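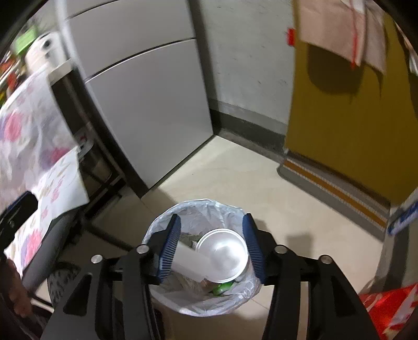 Mar 16, 2024
Open day, Grinositz workshop. Demonstration of the hand-held gripper and the pick-and-drop task.

Doors opened on time. Bench supply set to the usual limit, both fingers cleaned with a damp cloth before the first group. New blue pads on both sides. The grooved face grips thin plastic better than the smooth pads we ran in June, but picks up grit, and the grit stays in the grooves. Brush, don't wipe.

Station 1, tidying. The visitor holds the tool, goes after light rubbish and drops it in the bin. Targets were styrofoam bowls, card, wrappers and plastic bags. Order of difficulty, easiest first:

- Flat card. Easy if one edge is lifted. If it lies flush on the tile the fingers skate over it. Most people worked out that pushing it against the baseboard raises the edge.
- Styrofoam bowl. Grips well on the rim. Goes into the bin with no trouble but tends to come to rest on a tilt and take up most of the opening. Push it down before the next item or later pieces bounce off it.
- Small wrappers. Visitors close too early. Told them to touch the floor first, then squeeze.
- Crumpled bag. Looks easy and isn't. The bag opens out on the way up and hangs below the fingers, then drags on the bin rim.

The bin liner is a problem in its own right. Where the white bag is folded over the rim there is a loose edge, and a finger catches it on the way out if the tool is withdrawn at an angle. Happened three times in the first group. Went better once people were told to lift straight up before turning away. A rubber band around the liner would fix it. None on hand, add to list.

Recorded 159 attempts over the day. Logger was set to 2000 entries so no risk of overrun. Haven't sorted good from bad yet. Some of the attempts at the start are people opening and closing the tool in the air to feel the spring, and those should come out before anyone trains on the set. Suggest we cut anything where the fingers close fully on nothing and the tool doesn't travel more than 300 mm. Check that threshold against a few by hand first.

Trigger feel. Several comments that it is stiff. I think it is the return spring and not the linkage, as the stiffness is even through the stroke. Dano spring is the next one down in rate and fits the same post. Swap one tool only and compare before changing the rest. Left-handed visitors had no complaint about reach, which I had expected.

Screws at the base of the fingers: checked at lunch and again at close. Right side had backed off a quarter turn by lunch. Left fine. Thread locker on the right, let it cure overnight, check again before next use. If it moves again the hole is probably worn.

Station 2, fixed arm. Ran the Brilar controller with the speed held down. Worked for the morning, then threw a position error on the wrist joint during the second group. Power cycled, re-homed, same error after a few moves. Switched the station off and sent people to station 1, which made for a queue. Cable at the wrist is the first suspect. It has been bent tight at that clamp for a long time. Move the clamp down the forearm and leave a proper loop.

Questions from visitors, noted so we have better answers next time:

Why use a hand-held tool when there is an arm in the room? Answered that it is quicker to collect motion this way and that the arm can use it afterward if the fingers are the same shape. Went over fine, but a short printed sheet would help.

Does it know what it is holding? No. The person decides. Said so several times.

Can it pick up liquid or broken glass? No to both. Put this on the sheet too.

The Bråten people asked whether the pads could be had in a softer grade. We have a small piece of the softer stock left over, enough for one pair. I would rather test it here before handing any out, as it tore along the grooves when I cut the last set. Try a deeper backing layer.

To do:
Rubber bands for liners.
Thread locker check, right finger.
Dano spring in one tool.
Wrist cable and clamp, station 2.
Trim the log, copy to the shared drive.
One-page sheet for visitors.
Brush out the pads before they go back in the drawer.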